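**Citlali Quezada und »Mulidgate«: Was für ein Einstand!**

Wer im September in der Vorpremiere saß, redet bis heute davon, und jetzt kommt »Mulidgate« endlich regulär ins Kino. Citlali Quezada spielt darin ihre erste Hauptrolle, und ich bin restlos begeistert. Wie sie in der Bahnhofsszene erst lacht, dann stockt und dann einfach weiterisst, während ihr Bruder den Koffer zumacht — das habe ich mir gleich zweimal angesehen und beim zweiten Mal noch mehr geheult.

Dabei wollte sie gar nicht vor die Kamera. Regisseur Ľudovít Krajčí hatte sie als Sprachtrainerin engagiert, damit Macario Villalobos seinen Dialekt hinbekommt. 268 Bewerberinnen waren für die Rolle der Nasska schon durch, als sie bei einer Leseprobe einsprang. Villalobos soll danach das Drehbuch zugeklappt und gesagt haben: »Dann können wir ja anfangen.« (Er selbst ist als wortkarger Bruder übrigens auch großartig, so leise hat man ihn lange nicht erlebt.)

Die Musik stammt von Yoon-hee Do, und wer den Abspann aussitzt, bekommt noch ein Lied, das Quezada selbst singt. Unbedingt sitzen bleiben!

Unser Filmabend mit anschließendem Gespräch findet im Saal Udel statt, Einlass ab 14 Jahren. Rutilio Robles moderiert. Fragen an Quezada könnt ihr vorab als Antwort auf diesen Newsletter schicken, bitte mit Vornamen.

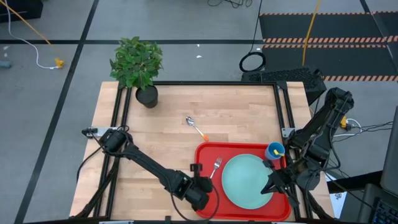 Quezadas nächster Film heißt »Mak«, ein Kammerspiel für 2 Personen, das fast ganz am Küchentisch einer Familie spielt, und ich kann es kaum erwarten. Im Drehbuch steht zur Ausstattung nur ein einziger Satz, also male ich mir den Rest selbst aus: helles, gestreiftes Holz wie bei der Tischplatte auf dem Foto, ein rotes Tablett darauf und dann neunzig Minuten lang diese beiden Gesichter. Sobald der Starttermin feststeht, schreibe ich euch.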